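Kirkoセル 保守定例 議事録
11月 更新担当:設備保全
読了時間:4分
最終更新:17:40
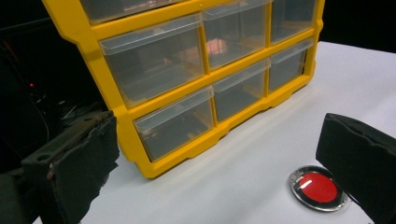

対象:Kirkoセル(引き出し開閉作業用、手持ちグリッパ併用)
出席:設備保全、制御、作業手順、Altano側窓口
欠席:Adedier(書面にて回答あり)

1. 前回議事録の確認
修正1件。グリッパ指の締付トルクの記載箇所を、点検表から組立手順書へ移す。内容に変更なし。承認。

2. グリッパ指パッドの摩耗
左指の上縁にほつれと表面の荒れを確認した。右指は前面パッドにしわがある。いずれも開閉動作に支障は出ていないが、把持位置の再現性に影響する可能性があるとの指摘が制御から出された。
現行の点検表は「破れの有無」しか問わないため、縁のほつれ、しわ、取付穴まわりの傷を項目に追加する。判定は目視とし、判断に迷う場合は指を外して保全へ回す。
交換周期は現在200時間。Adedierの書面回答では、パッド単体での交換は可能だが、接着後の養生に60分を要する。養生中は指を開いた状態で固定し、セルの電源は切っておく。周期の短縮は見送り、次回までの点検記録を見て再度審議する。
左右の指は同時に交換する。片側のみの交換では閉位置の中心がずれ、再調整の手間がかえって増えるという意見が多かった。

3. 引き出しケースの位置決め
黄色の樹脂製ケースは天板に置くだけの運用であり、引き出しを引く力で本体がずれることがある。制御から、作業開始位置が日によって異なり記録の比較が難しいとの報告。
対策案は次の二つ。
・天板裏からねじで固定する
・ケースの脚に合わせた当て板を天板に貼る
固定式はケースの向きを変える試験ができなくなるため不採用。当て板式を採用し、板厚は脚の切り欠きに掛からない寸法とする。試作はAmanoに依頼する。当て板の色は天板と同じ白を避け、境界が判別できるものとする。
引き出しは透明で、照明の映り込みがある。内容物の有無を画像で判定する処理に誤りが出ているため、照明の角度を変えて再測定する。ケース自体の変更は行わない。

4. 赤色押しボタン
天板上の押しボタンについて、指先と干渉するおそれがあるとの意見。下段の引き出しを操作する際、右指がボタンの上方に入る姿勢がある。誤押下の記録は7件。うち停止に至ったものはない。
ボタンの移設は配線の引き直しを伴うため、当面は姿勢側で対応する。作業手順に、下段へ進む前に指を一度持ち上げる動作を加える。移設の可否はAltanoが配線図を確認のうえ回答する。
金属リングの緩みは月次点検で確認する。増し締めの際はボタン本体を回さないこと。

5. ケーブルの整理
天板奥のケーブルが絡んでおり、どの線がどの機器に行くのか識別しにくい。前回の故障切り分けでは、線の特定だけで9分を費やした。
両端に同一番号の札を付け、電源線と信号線を別々に束ねる。結束はきつく締めず、グリッパ側の線には可動分の余長を残す。作業は停止時間中に行い、復電前に制御が導通を確認する。札の番号体系は既存の盤図に合わせる。

6. 校正
パッド交換後の校正手順を次のとおり改める。
(1)指を全開にし、開度の読み値を記録する
(2)指を全閉にし、隙間の有無を目視で確認する
(3)全閉位置を零点として登録する
(4)開閉を繰り返し、読み値が戻ることを確認する
(3)の登録を忘れたまま運転に入った事例があったため、登録済みの欄を記録用紙に設ける。用紙の旧版は回収する。

7. 予備品
パッドの在庫は次回交換分まで足りる。取付ねじは長さ違いが同じ袋に混在しており、保全で仕分ける。以後は長さごとに袋を分け、袋の表に品番を書く。

8. 決定事項と担当
・点検表への項目追加:設備保全
・当て板の寸法図作成、Amanoへの送付:作業手順
・照明角度の変更と再測定:制御
・ボタン移設の可否回答:Altano
・ケーブル札付け:設備保全、制御
・校正記録用紙の改版:制御

次回は当て板の試作品が届いた後に開催する。開始時刻は今回と同じ16時。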